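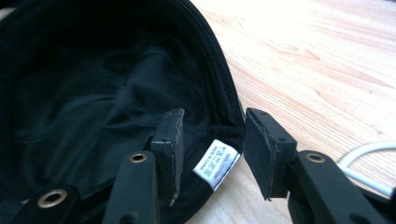
Su-bin Heo has repaired hats at her shop in Okholm for 11 years, and she has a low opinion of the outside of them. "Anybody can make a crown look good," she says. "Turn it over." A black cap lying upside down gets her attention at the band, where the stitching runs in parallel rows, and then at the small white care label sewn into the seam. "People cut those out, and then they call me to ask about the washing machine."

Her advice on the washing machine is no. She charges five dollars to say it in person - the phone version is free, but longer. Thursdays she closes at noon.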